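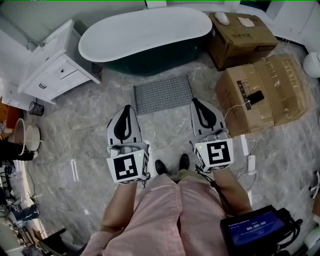 By the Faculty Adviser, Urrego Student Robotics Program
September 6, 2021

Student robotics should be graded on household work. Our program spent two years preparing teams for the Deleck competition, where each robot crosses a painted course and collects points. The students learned to win on that course and very little else.

In May the program began its Grima project, in which students record everyday tasks with a gripper in each hand. A bathroom, with its tub, mat, vanity and cords on the tile, asks more of them than any arena. They must decide what a task is and when it begins, and they must write it down so that another team can repeat it.

Some parents object that such work brings no trophy. The objection is fair, and the school should answer it by giving the project full course credit. The 242 recordings filed so far deserve the same standing as a season of matches.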